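Zitton Under-Sink Water Filter
Section 3: Fitting, first use and daily care

Read the whole of this section before you start. Fitting takes most people under an hour. You will need an adjustable spanner, a pencil, a cross-head screwdriver, a bucket and an old towel. The screws and wall plugs in the box are for solid walls. If the filter is going on the side panel of a kitchen unit, use the short screws in the small bag and leave the plugs out.

3.1 Before you start

1. Check that the box holds the filter head, the filter bowl, one cartridge (part 1026), two flexible hoses, the wall bracket, the bowl spanner and the filter tap with its nut and washers.
2. Find the stopcock for the cold supply and make sure it turns. A stopcock that has seized should be freed or replaced by a plumber before you go any further.
3. Choose a place for the bracket. Each hose is 849 mm long and must reach its fitting without being stretched or kinked.
4. Allow a clear height of 649 mm from the floor of the cupboard to the top of the bracket. This leaves room to lower the bowl when you change the cartridge.

Caution: connect the filter to the cold supply only. Hot water will damage the cartridge and may crack the bowl.

Note: do not fit the filter in a garage, loft or outbuilding that is not heated in winter.

3.2 Fixing the bracket and filter head

1. Hold the bracket level and mark the two screw holes with a pencil.
2. Check for pipes and cables behind the marks, then drill.
3. Screw the bracket to the wall or panel. It should not rock when you press on either end.
4. Hook the filter head on to the bracket with the arrow on the lid pointing in the direction of flow – from the supply, towards the filter tap.
5. Tighten the two locking screws under the head by hand, then a quarter turn with the screwdriver.

3.3 Connecting the hoses

1. Turn off the cold supply at the stopcock and open the kitchen tap until it stops running.
2. Put the bucket under the joint you are about to undo. A little water will be left in the pipe.
3. Fit the tee piece between the cold pipe and the kitchen tap. Make sure there is a fibre washer on each side.
4. Connect the hose with the blue collar from the tee piece to the side of the head marked IN.
5. Connect the hose with the white collar from the side marked OUT to the tail of the filter tap.
6. Tighten all the nuts by hand, then give each one half a turn with the spanner.

Caution: do not use jointing paste or sealing tape on the hose nuts. The washers make the seal, and paste can get into the drinking water.

If your cold pipe is an older size, you will need the adaptor sold under the Fonus name. It is not in the box. Ask for the adaptor with the long thread, as the short one does not leave enough space for the washer.

3.4 Putting in the cartridge

1. Wash your hands.
2. Unscrew the bowl from the head, using the bowl spanner if it is stiff.
3. Take the cartridge out of its wrapper and lower it into the bowl with the open end up.
4. Check that the black sealing ring is sitting flat in its groove at the top of the bowl. Wipe off any grit.
5. Screw the bowl back by hand until it stops. Do not use the spanner to tighten it.
6. Write the date on the sticker supplied and put it on the inside of the cupboard door.

3.5 Flushing the system

1. Open the filter tap.
2. Turn the stopcock on slowly. The tap will spit air at first.
3. Let the water run for ten minutes. It may look grey or cloudy to begin with – this is fine dust from the carbon in the cartridge.
4. Close the tap and look at every joint. Dry each one with the towel, wait five minutes and feel underneath it.
5. If a joint is damp, turn off the supply, undo the nut, check the washer and tighten again.
6. Open the tap for another two minutes before drinking any of the water.

Note: small white bubbles may show in the glass for a day or two. They clear from the bottom up and are only air.

3.6 Daily use

Use the filter tap for drinking, cooking and filling the kettle. For washing up, use the ordinary kitchen tap, which will make the cartridge last longer. If the filter tap has not been used since the day before, run it for a few seconds before you fill a glass.

After a holiday or any other break of more than a week, run the tap for five minutes. After a break of more than a month, fit a new cartridge.

3.7 Filling and keeping bottles

Filtered water has had most of its chlorine taken out, so it does not keep as long as water straight from the mains. Bottles need to be clean, and the water should be drunk soon after filling.

1. Wash the bottle and its cap separately in hot soapy water. Use a bottle brush for the shoulder, where the brush has to be tilted to reach the inside of the curve.
2. Rinse both parts well and leave them to drain upside down.
3. Run the filter tap for a few seconds, then fill the bottle to just below the neck.
4. Put the cap on straight and turn it until it stops.
5. Keep the bottle in the fridge, or in a cool cupboard out of the sun.
6. Drink the water within two days.
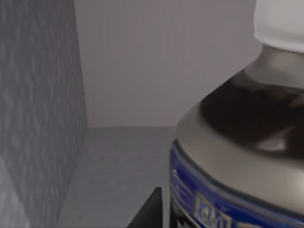 Fig. 6: Bottle with white cap, upper part.

Do not fill metal bottles with filtered water and then freeze them. Ice takes up more room than water and can split the seams. If a bottle smells stale after washing, leave it overnight with a teaspoon of bicarbonate of soda in warm water, then rinse it twice.

Caps with a rubber ring need a little extra care. Lift the ring out once a month with the handle of a teaspoon, wash it and press it back with your thumb.

3.8 Changing the cartridge

Change the cartridge after 1000 litres or six months, whichever comes first. In a hard water area the flow may drop sooner. If it does, change the cartridge early.

1. Turn off the stopcock and open the filter tap to let the pressure out.
2. Put the bucket under the bowl and unscrew it.
3. Lift out the old cartridge and put it in the household rubbish.
4. Wash the bowl with warm water and a drop of washing-up liquid. Rinse until there are no suds.
5. Follow 3.4 from step 3, then flush as in 3.5.

Caution: never use bleach, scouring powder or a dishwasher to clean the bowl.

3.9 If something is wrong

Water drips from the bowl: the sealing ring is dirty, twisted or worn. Clean it or fit a new one.

Flow is weak: check that the stopcock is fully open and that neither hose is kinked. If both are fine, change the cartridge.

Water tastes of chlorine: the cartridge is used up, or the hoses are on the wrong way round.

The tap drips after closing: this may go on for a minute while the pressure settles. If it goes on longer, the tap washer needs replacing.

Spare cartridges, sealing rings and washers can be ordered from Haddad, or from the shop where you bought the filter. Give the part number and the date on your sticker.

Section revised 12 Nov 2022, L. Pruitt.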